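Shireen Venter
Small rant about grocery "best by" dates, because I cleaned out the fridge this morning and got mad. Thread.

1/ Ketchup first. The Asamard bottle in my door says best by August. Best by whose taste? I've had opened ketchup go well past the printed date and I couldn't pick it out from a new one. Could you?

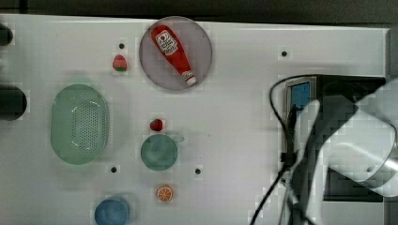

2/ In most of the US, with infant formula as the big exception, those dates aren't a federal safety rule. The company picks them. The same company that sells you the next bottle. I'm not saying it's a plot – I'm saying I'd like to see how they got the number.

3/ So I emailed Espinoza, who make the salsa I buy, and asked how they set theirs. I got 204 words back. I read it twice. "Peak freshness" was in there, "our commitment" was in there. A test was not.

4/ Then there's the app crowd. Aveteck wants me to scan every jar I own so my phone can nag me to throw it out. Their ad says users cut food waste by 80 percent. Compared to what? Who weighed it? The link goes to a sign-up page.

5/ I tried it anyway for 2 weeks. It told me to toss mustard, honey and a jar of pickles. Honey!

6/ Before anyone yells at me: I'm not telling you to eat bad chicken. Meat, deli stuff, soft cheese, anything cut up and left out, be careful. Berries will tell you themselves, they grow fuzz.

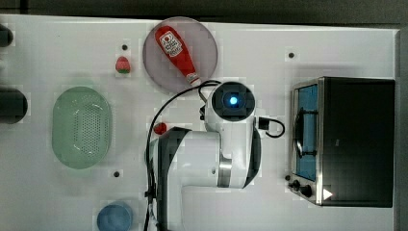

Condiments are a different animal. Vinegar, sugar and salt were keeping food long before there was a date stamp, and I've yet to hear a good reason to bin a bottle on the first of the month.

7/ The Iltolwood store near me marks stuff down when it gets close to the date. Great, I'll take it. But they pulled over 9 jars of relish off the shelf while I stood there, and the guy couldn't say what was wrong with them. "It's the date" was the whole answer.

8/ Somebody already replied "better safe than sorry." OK – safe from what, in relish? Send me a source and I'll read it. A blog run by a company that sells storage tubs doesn't count.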